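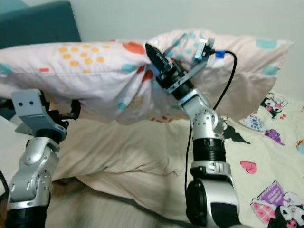

Home Robots > Visits & Open Days

Is the Trulleo open day worth the trip?

My sister wants to drive two hours to watch a robot make a bed. I have a bed at home and can watch it not being made for free. Has anyone gone?

Didier Guillot
I went in September. It's slow. You stand for 15 minutes while two arms deal with one spotted pillow, and people whisper like it's golf. I stayed for three rounds – make of that what you will.

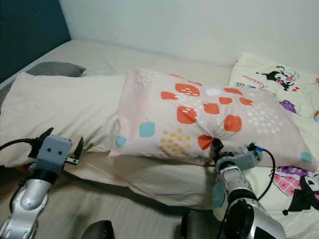

Do you have to book ahead?

Booking is required, and the form is on the Trulleo site under Visits.

Josiane Gaillard
Didier left out the good part, which is the talk. Ask why pillows are harder than boxes and you'll get a real answer. A box keeps its shape. A pillow sags wherever you didn't grab it,
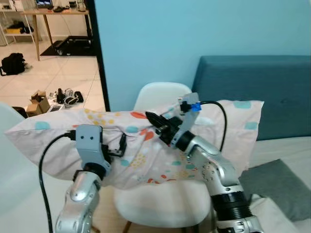 and every grab changes where the next one should go. I now feel slightly better about my own fitted sheets. Skip the Jerkau tour next door unless you love conveyor belts.

Trester
its ok. parking is bad

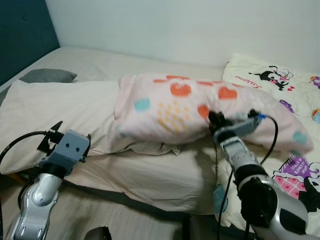 Page 2 of 3

Le Goff
Bring a snack. Your sister is right, by the way.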